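Sprechnotizen – Greifpaket Fustov, Vorstellung im Anwenderkreis, August 2019

Folie 1, Begrüßung
Kurz halten. Ich spreche etwa 20 Minuten, danach übernimmt Brittany Hiebert die Fragen zur Steuerung. Wer den Foliensatz möchte, trägt sich hinten in die Liste ein.

Folie 2, Worum es geht
Fustov ist ein Nachrüstpaket für vorhandene Roboterarme. Anbieter ist die Firma Bright aus Skudcombe. Im Paket sind der Greifer, die Adapterplatte, die Software und ein Tag Einweisung. Der Arm selbst gehört nicht dazu. Das bitte deutlich sagen, in Prirkarberg kam die Frage dreimal.

Folie 3, Was wir gemacht haben
Wir haben das Paket im Juni aufgebaut und mit Alltagsgegenständen laufen lassen: Flaschen, Becher, Dosen, Schachteln. Insgesamt 2757 Greifversuche. Davon 2204 ohne Eingriff abgeschlossen, bei 346 musste jemand die Lage des Gegenstands korrigieren, der Rest wurde abgebrochen. Die Zahlen stehen auf der Folie, nicht alle vorlesen.

Folie 4, Aufgabe Flasche und Tablett
Die Flasche ist der Gegenstand, über den wir am meisten diskutiert haben. Durchsichtiger Kunststoff ist für viele Kamerasysteme schwierig, und der Körper gibt nach, wenn man zu fest zudrückt. Bild einblenden und kurz stehen lassen. 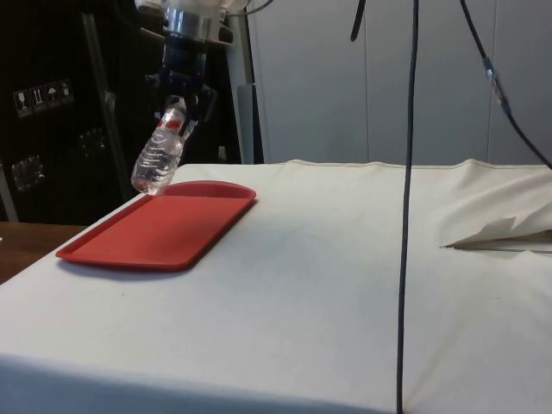
Wasserflasche im Greifer, dicht über dem Rand des roten Tabletts.

Auf die Neigung hinweisen: Der Greifer hält die Flasche am oberen Ende, sie hängt leicht schräg. Zum Abstellen muss der Arm das ausgleichen, sonst setzt der Boden mit der Kante auf. In der Software gibt es dafür einen eigenen Parameter, Voreinstellung ist aus. Wir empfehlen, ihn einzuschalten.

Falls jemand nach der Greifkraft fragt: Sie lässt sich in vier Stufen einstellen. Für leere Flaschen Stufe 1, für volle Stufe 2. Höher sind wir bei Kunststoff nicht gegangen.

Folie 5, Einrichtung
Mechanisch war der Umbau an einem Vormittag erledigt. Die Kalibrierung hat länger gedauert als im Handbuch angegeben. Darlene Girard hat sie zweimal komplett wiederholt, beim zweiten Mal mit der neueren Softwareversion. Danach lief es stabil. Handbuch gibt es bisher nur auf Englisch, Kapitel 3 ist veraltet – bei Bright nach dem Ergänzungsblatt fragen.

Folie 6, Was uns gestört hat
Die Fehlermeldungen sind knapp. »Griff unvollständig« kann alles Mögliche heißen. Nach einem Abbruch fährt der Arm immer erst in die Grundstellung, auch wenn der Gegenstand noch erreichbar wäre. Das kostet Zeit. Bright kennt den Punkt, ein Termin für die Änderung wurde uns nicht genannt.

Folie 7, Für wen es passt
Kleine Stückzahlen, wechselnde Gegenstände, Arm schon vorhanden. Für schnelle Linien würde ich es nicht nehmen. Preise nenne ich nicht, die hängen vom Armtyp ab. Wer ein Angebot will, braucht die genaue Bezeichnung des Arms und ein Foto des Flansches.

Übergabe an Brittany. Mikrofon weitergeben, Folie 7 stehen lassen.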